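Search posts, people, tags

Aled Eynon

ok thread on sourdough starter bc my DMs are full of the same thing since March. typing this on a bus so bear with

first. your starter is probably fine. grey liquid on top = hungry. stir it in or pour it off, both work. pink or orange streaks = bin the whole lot, jar too. fuzzy = bin

mine's called Skeloton. yes the spelling. my kid wrote the label and it stays

lives in the fridge. gets fed when I remember. has survived a house move, two holidays, and one time it froze solid at the back behind the pickles. took it out, fed it twice, bubbles. they want to live

people keep asking ratio. equal weights starter, flour, water. if your kitchen is hot go heavier on the flour or it'll race. that's the whole recipe

WEIGHTS. not cups. a cup of bubbly starter and a cup of flat starter are wildly different amounts of stuff. get a cheap scale. mine has a cracked corner and reads fine

flour. rye wakes up a sad one faster than anything. one spoonful in the feed. you don't need to go full rye forever unless you like scraping cement off a spoon

someone asked if I use the fancy Caron bags. I have. nice flour. now I use whatever the corner shop has and my bread is the same bread

water: tap. if yours smells like a swimming pool leave it out in a jug overnight. done

ok timing, this is where most of you go wrong. you feed it, you wait the number of hours the book said, you mix. but the book was written in someone else's kitchen. look at the STARTER. domed on top, full of bubbles, smells like yogurt or a bit like beer = go. sunk in the middle w a tide mark on the glass = you missed it, still usable, slower

rubber band round the jar at feeding time so you can see how far it climbed. free. works

my kitchen is 21 C most evenings and it peaks while I'm asleep, which is annoying. so now I feed it last thing with cold water and it's ready when I get up. steal that

the dough bit. mix flour + water first, leave it half an hour, THEN starter and salt. less kneading later. i skipped this for years out of pure impatience and my arms paid for it

big bowl. bigger than you think. dough doubles and you also need room to get your hand under and fold it over. I had a small steel one and was forever wiping the counter
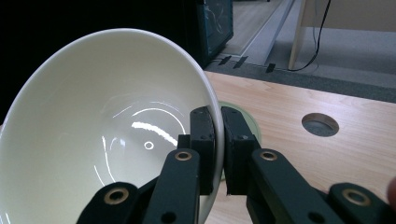
How often should I fold the dough?

Every half hour for the first two hours, then leave it alone until it's puffy and jiggles when you nudge the bowl.

fold = wet hand, grab an edge, pull up, flop it over the middle, turn the bowl, repeat till you've gone all the way around. takes less time than reading this post

sticky is ok. don't chuck more flour in. WET HANDS. if it's soup, you measured the water wrong, pour it in a tin and call it focaccia. more olive oil than seems decent, salt on top, hot oven

shaping. watched so many videos. what helped in the end was doing it badly twenty times. drag the ball toward you on a bare counter so the skin goes tight. no flour under it or it just slides around

then fridge overnight in something lined w a floured cloth. rice flour if you have it, doesn't stick. bowl + tea towel is fine, I only bought a proper basket last year

baking: lidded pot, as hot as your oven goes, pot in there heating up while the oven does. please use actual oven gloves and not a folded towel. i have a scar shaped like Denmark

lid on for the first bit so it steams and springs, lid off to get color. take it darker than you're comfortable with. pale crust goes leathery by dinner

my pot is a Zikholm, secondhand, chipped handle, weighs as much as a dog. any heavy pot w a lid will do as long as the knob can take the heat. check the knob!! some are plastic

and LET IT COOL. I know. I know. but cut it hot and the inside goes gummy and you'll message me saying it's underbaked

fun bit, picked up an old household book at a yard sale, 1862, spine gone. the bread chapter says to set your dough "in a warm corner away from the door" and leaves it there. no temps no hours no grams. somehow everyone got fed

discard. you don't have to make crackers every time, there's no law. pancakes are good. compost is also good. or just keep less starter, I keep a couple spoonfuls and build it up the night before. hardly any waste

replies asking about the Mikisar proofing box: haven't tried one. oven off, light on, door shut does me. put a note on the oven door tho. someone WILL preheat it. ask me how Skeloton's older brother died

ok my stop. will do rye loaves next if theres interest, send me your flat ones and tell me the flour and how warm your kitchen is, otherwise I'm just guessing

Filed under: Bread & Baking, Sourdough, Kitchen basics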